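Open day at Holik, Grirkport

Mon 22 February

I had the day off, so I drove out to Grirkport for the Holik open day. It took me nearly 18 minutes to find the right door, which is on the canal side behind the loading bays. Visitors went in groups and got a badge and a paper cup of coffee.

Most of the building is offices. The part worth seeing is the long room at the back, where they work on two-arm handling of small everyday things. Each station is a white-walled box with a wood tabletop and a pair of arms bolted to a rail at the front. I stood at the one nearest the window for most of my slot.

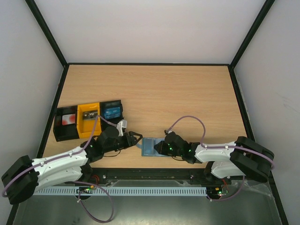 What the arms were doing

The work at this station is passing and holding. One arm takes an object, the other comes in from the opposite side, and both have to agree on where it is. It is slower than I expected. The arms stop and start a lot, and the motors are quieter than my fridge.

A woman from the Krishnan group asked how hard the fingers squeeze. The engineer said that depends on the object, and that soft and thin things give them the most trouble.

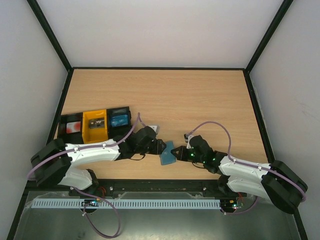 He also said the bins at the back stay in the same places all day so that runs can be compared. They had logged 336 runs at that station before we came in. I asked how many were good and he said he would have to look it up.

The other thing I wanted to see was the card holder, a teal one with clear sleeves inside. A booklet is awkward because it has a cover, a spine and a stack of slippery pages that all move differently. One gripper has to keep hold near the spine while the other deals with the cover.
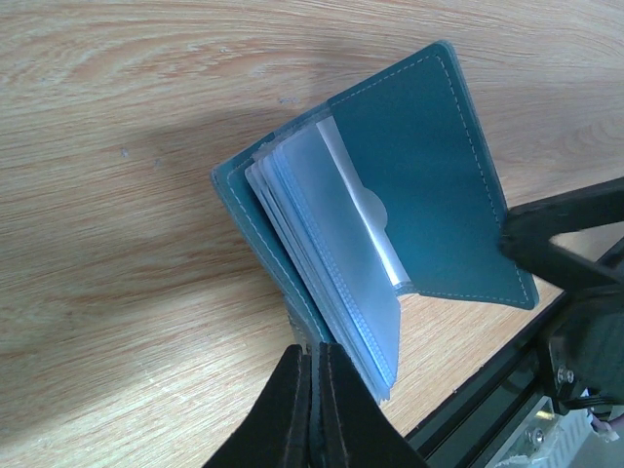 I have a similar holder at home and I can't always get the sleeves to behave with ten fingers.

We were out by 4. Parking was free, and the coffee was fine. Tidavura has its own open day in March, and I've signed up for the morning tour.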